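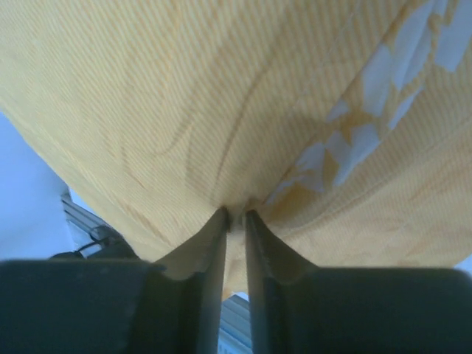 Tela amarilla pellizcada entre los dos dedos, desde la cámara de muñeca.

Galería: enseñar a doblar a distancia
Taller Gedo, 23 de diciembre de 2025

Llevábamos desde marzo queriendo abrir esta página y por fin se estrena. En el taller Gedo enseñamos a robots a manejar ropa y telas, y lo hacemos a la antigua: una persona coge los mandos, mueve los brazos del robot a distancia y repite la tarea hasta que hay material suficiente para entrenar. La galería empieza con una sola toma y la elegimos enseguida, porque el punto de vista de la muñeca es el que más nos gusta de todo este trabajo. ¡Desde ahí una tela parece una carpa!

Fijaos en cómo van todos los pliegues hacia el pellizco. A quien maneja el robot le dice muchísimo: si las arrugas tiran hacia un lado, ya sabe por dónde está trabajando el peso. El dibujo blanco y la costura fina que cruza en diagonal también ayudan, sirven de referencia cuando casi todo lo demás es amarillo. Con telas lisas se echa muy en falta algo así.

Cómo trabajamos

El puesto de mando se llama Hastton (el nombre viene de una etiqueta que alguien pegó en la primera caja y ahí se quedó). Son dos empuñaduras, una por brazo, con un gatillo para abrir y cerrar los dedos. Mueves la mano, el brazo del robot te sigue, y al cabo de un rato dejas de pensar en el gatillo. La primera vez que se agarra una esquina a la primera se oye el grito en todo el pasillo.

Para las tareas cortas a veces preferimos guiar el brazo con la mano, sujetándolo por el antebrazo y llevándolo por el recorrido. Se aprende rapidísimo y da una sensación muy directa de lo que el robot puede alcanzar. Con tela, en cambio, tiramos casi siempre del mando: las manos de uno acaban tapando las cámaras y la demostración sale peor.

Cada tanda son 50 demostraciones de la misma tarea. Para doblar una prenda juntamos 4 tandas, o sea 200 repeticiones, y cambiamos la posición de partida en cada una. A veces la prenda queda extendida, a veces hecha un gurruño, a veces con una manga debajo. Las del gurruño son las más lentas y también las que más se disfrutan.

Lo que miramos en cada pellizco

Que haya tela suficiente entre las puntas. Si se coge apenas un hilo, al levantar se escapa.

Que no se cojan dos capas cuando se quería una. Es el fallo más común y desde la cámara general cuesta verlo; desde la muñeca se distingue mejor, con un poco de práctica.

Que el brazo suba despacio al principio. La tela cuelga, se balancea y tarda en calmarse, y todo eso queda grabado y se aprende igual que lo demás.

Que los errores se queden. Si la prenda se cae y el operador la recupera bien, esa demostración se guarda con una marca aparte. Nos encantan, son las que enseñan a volver a intentarlo.

De dónde sale el método

Empezamos siguiendo las notas del grupo Wubshet, que publicó su guía de demostraciones con paños de cocina, y las fuimos adaptando a prendas más grandes. La parte de programas la lleva Stundberg, que graba las cámaras y las posiciones de los brazos en la misma línea de tiempo. Cuando todo va sincronizado se puede repasar una demostración instante a instante y es un vicio: entras a comprobar un agarre y sales una hora después.

Quien venga a probar el mando necesita ganas y 9 minutos de explicación. Hay gente que nunca ha tocado un robot y dobla una toalla en su primera visita, y gente muy técnica que se pelea un buen rato con una esquina. Los que cosen suelen tener una mano estupenda para esto, saben dónde va a caer la tela antes de soltarla.

Iremos colgando más tomas de muñeca según terminemos tareas. Lo siguiente son las fundas de almohada (¡meter la almohada dentro, con dos pinzas!) y después los calcetines, que ya nos están dando guerra en las pruebas. Si trabajáis con tela y tenéis vistas parecidas, escribidnos al correo del taller y las enlazamos desde esta misma página.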